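Braline Extends Archive Paper Storage Service to Pesham Region

PESHAM, 4/3/25. Braline, a supplier of records storage for local offices and small firms, has opened a climate-controlled paper store in Pesham. The store holds 1350 shelf units and is open to new accounts now.

The building was formerly used for seed storage and has thick outer walls, which reduce the load on the cooling plant. Air is changed 4 times per hour. Humidity readings are logged every 10 minutes and kept with the account record. Accounts with more than 200 boxes are given a separate bay.
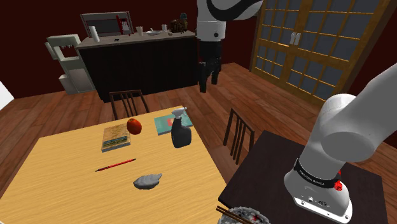 Service Terms

Boxes are accepted in two standard sizes. Each box is labeled at the customer's site, entered in the Prurkine index, and moved by closed van. Retrieval requests received before noon are filled the next working day. Scanned copies of single files can be sent the same day for a per-page fee.

Material with mold, loose metal fasteners, or damp covers is held in a separate room until it has been checked. Customers are told in writing if treatment is needed. Film and magnetic tape are not accepted at the Pesham site and will continue to go to the older store.

Contracts run for one year and renew by notice. Rates are set per box per month, with no charge for the first delivery. Existing customers may transfer boxes to Pesham at any time before the end of October without a handling fee. 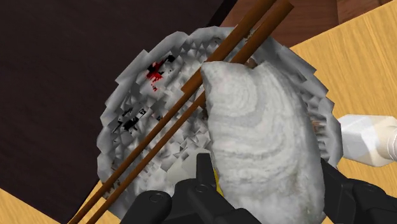 Takács said that the firm's older land files had been spread over several basements, and that having one index for all of them would shorten most searches. The firm has asked Braline to add parcel numbers as a search field, and the change is planned for the next index update.

Account forms and the full rate sheet are available from the Braline front office in Pesham. Site visits are by appointment.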